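Reference > Household objects > Clothing storage > Hat stand (tabletop)

Hat stand (tabletop)

A tabletop hat stand is a small support on which a single hat or cap is kept or displayed when it is not being worn. It is distinguished from the hall stand, a tall piece of furniture with several pegs, and from the milliner's block, a solid form used in shaping hats. Tabletop stands are found in homes, shops and costume collections.

Construction

Most stands consist of a base, which rests on the table, and a cradle, which carries the crown of the hat. In wire stands both parts may be formed from bent loops, leaving the cradle open so that air can reach the inside of the crown. Rounded cradles are preferred for soft headwear, as a narrow point of support can leave a mark in the fabric.
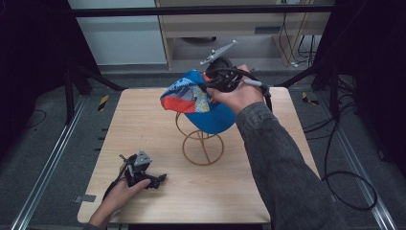 Blue baseball cap on a wire stand with a round base.

Wire stands are light and take up little room in storage. Their chief weakness is a tendency to shift when a hat is put on or taken off with one hand. Wooden stands are heavier and steadier, but cost more to ship.

Use with baseball caps

The baseball cap presents a particular difficulty, as its weight is uneven. The brim projects from one side only, and a cap set too far forward will tip. The usual practice is to lower the crown over the cradle from above and then turn the brim to the desired side. Caps with printed crowns are commonly displayed with the front panel facing the viewer.
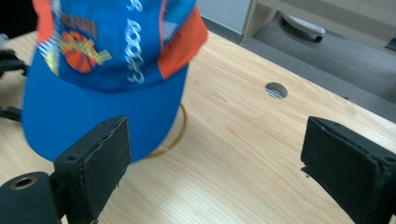
Caps should be lifted by the crown, as repeated handling by the brim can bend it out of shape. Those kept on open stands need regular dusting with a soft brush and should stand away from direct sunlight, which fades printed decoration.

Collections

The Coltport Museum of Dress holds 453 items of hat furniture, of which 106 are tabletop stands. The greater part was assembled by the collector Zoila Cáceres, whose catalog divides wire stands into two groups according to whether the base and cradle are made from one length of wire or several. The catalog also lists stands sold by the shop fitters Hendriks and Grunby.

See also: Hat block; Hatbox; Hall stand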